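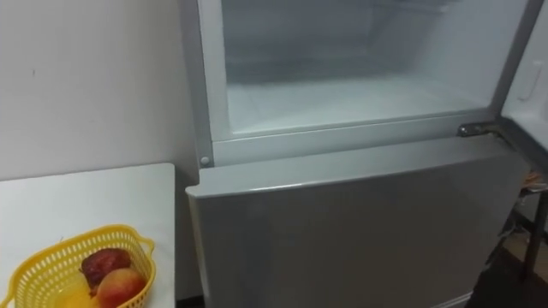

Kitchen and Household Lead, Tawhiri House

Part-time, permanent, 187 hours a quarter (we're happy to talk about how those hours fall across the weeks)

Tawhiri House is a shared home for people who are studying or training a long way from their families. We have nine bedrooms, a long kitchen that everybody ends up in, a garden which is better than it deserves to be, and a front room with a piano that somebody's uncle left us. Most residents stay for a year, a few have stayed for three, and quite a lot of them still turn up for Sunday-style roasts long after they've moved out, which we take as a compliment.

We're looking for someone to take over the kitchen side of things from Mereana Lowther, who is moving north in July to be nearer her grandchildren. Mereana has been with us for so long that the job has rather grown around her, so we have tried to write down what it really involves, and we'd ask you to forgive us if it reads like a list made at the kitchen table (it was).

You would plan and cook a shared supper three evenings a week, usually for eleven or twelve once you add in the people who've been invited at the last minute. You would do the weekly order, keep the store cupboard in good shape, and look after the fridges and freezers, including defrosting them and having a polite word with residents about unlabelled tubs. You'd also show new people how the kitchen works when they arrive, and now and then teach somebody to cook rice or a decent soup, if they'd like to learn. Several of them do, and it's one of the nicest parts of the work.

You don't need to have worked in a professional kitchen. Mereana came to us from a school library! We would like you to be comfortable cooking for a crowd on a modest budget, to know your way around vegetarian and halal food, and to be the kind of person who can chat and chop at the same time. A food hygiene certificate is useful, but we'll pay for the course if you haven't got one. There is a fair bit of lifting and standing, so do tell us if you'd need things arranged differently and we will do our best to sort it out with you.

You would report to Aqeel Satti, our house manager, and work alongside Tipene Pirihi, who looks after the building and the garden and will bring you more courgettes than you could ever want. Suppers are served at half past six, and on cooking days most people in the role have liked to start at three. You eat with us, of course, and you get six weeks' paid holiday plus the week we close at New Year.

To apply, please write Aqeel a letter or an email telling us a little about yourself and describing a meal you'd cook for us on a wet evening in winter. A page is plenty. You can hand it in at the house, 451 Kusel Road, or post it through the door if we're all out the back. We'll invite a handful of people to come and have tea, look round the kitchen and ask us anything they like, and we will reply to everyone who writes.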